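Startseite > Newsletter > Wohnen > Aufgeräumt

Suchbegriff eingeben Suchen

Kissen aufs Sofa – und welche davon bleiben

Im Gemeinschaftsraum in Rurkport haben sich über die Jahre viele Kissen angesammelt. Im Januar wurden die Bezüge zuletzt gewaschen, jetzt ist es wieder so weit. Ronaldo Manalo übernimmt das für die ganze Etage und bittet darum, alle Bezüge bis zum 17. August abzuziehen und in den Korb neben der Teeküche zu legen.

Dünne Bezüge kommen bei 30 Grad in die Maschine, Samt und Cord bitte nicht. Das Sofa selbst wird nur abgesaugt und danach mit einer weichen Bürste in eine Richtung gestrichen. Flecken bitte melden und nicht selbst mit Spülmittel behandeln, das gibt Ränder.

Arūnas Urbonaitė hat bei Mercado neue Füllungen bestellt, 600 Gramm pro Kissen. Wer zu Hause ein plattes Kissen hat, kann es mitbringen – es sind noch Füllungen übrig.

Noch eine Bitte: Kissen gehören abends zurück auf die Sitzfläche. Auf dem Boden sammeln sie Krümel, und morgens stehen sie beim Wischen im Weg.
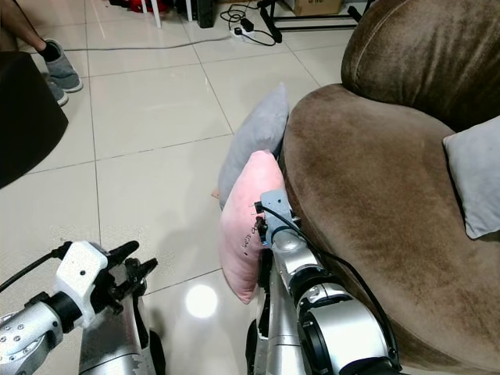

Rosa und hellgraues Kissen am braunen Sofa.

Die Decken sind in dieser Runde nicht dabei, sie kommen nach den Ferien dran.

26 Mal geteilt · 2 Kommentare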